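Nundell Round Plate, Large, Translucent
Gray-lavender
Sold by Hultwood Kitchen & Table

Shipping from our Grendadwood warehouse
Pack of 2, or case of 12

Overview

A plate is a hard thing to write a product page for. It is round. You put food on it. The folks at Nundell have been making this one for long enough that they no longer send us marketing copy, only a spec sheet and, each December, a calendar with a plate on it.

So we will do what we can. The Nundell Large is a lightweight, see-through-ish plate in a color the factory calls Dusk and everybody else calls "sort of gray, sort of purple." It was made for play kitchens, picnic tables, classrooms and the kind of dinner where one person at the table is going to use ketchup as paint. It has a low rim, a flat middle, and enough room for a main dish, a side dish, and a border dispute between them.

We keep one out in the showroom in Grendadwood on a plain white table, along with whatever else has migrated there from the play food shelf. People use it to check the size. A ketchup bottle laid on its side has become our unofficial ruler, and customers seem to understand it better than inches.
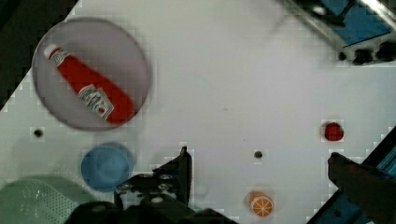 Can the plate go in the dishwasher?

Top rack only, on a normal cycle, at up to 122 degrees Fahrenheit. Hotter cycles can warp the rim, and a plate with a warped rim will rock on the table forever and drive you out of your mind.

What you get

The pack of 2 is for people replacing the one that went to the beach and stayed there. The case of 12 is for schools, day care rooms and large families with realistic expectations. Plates come stacked with a sheet of paper between each one. The paper is thin and has no other use, although our warehouse manager, Vivek Shakya, writes his grocery lists on it.

Details

Color: Dusk (gray-lavender, translucent)
Shape: round, low rim
Stackable: yes, with other Nundell Large plates
Microwave: no
Oven: please don't
Dishwasher: top rack
Freezer: yes, if you have a reason
Care: mild soap and a soft sponge. Steel wool will leave scratches, and they show up more on this color than on the solid ones.

About the color

Dusk changes a bit depending on what is under it. On a white table it looks cool and a little shadowy. On dark wood it goes nearly brown, and we have had plates sent back over this. Put a plate on your own table before you open the rest of the case. We take back unopened cases for 50 days and opened ones only if something is wrong with them, and "looked different at my sister's house" has been ruled on.

Red foods stand out nicely against it, if that matters to you. Tomato sauce wipes off with no trouble if you get to it the same evening. Leave it over a weekend and you will own a plate in a color Nundell does not offer.

Goes with

Nundell Small Bowl. Good for dips, grapes and the one food that is not allowed to touch the other foods.

Fankhauser Drain Basket. Holds a stack of small bowls and a reasonable number of forks. The large plate fits standing up but leans, so put it at the back.

Hultwood Play Fruit, assorted. Our own line. Sold loose from a bin, which explains the state of the bin.

Ordering notes

Orders placed before noon leave Grendadwood the same day. Cases ship in one box. If you order a pack of 2 along with a case, they will arrive separately, and the small box will get there first. We have asked the carrier about this and received a very polite form letter.

Replacement plates for cracked or chipped items: send us a photo and your order number through the contact page. You do not need to mail us the pieces. Several people have.

Page last updated 6 March 2025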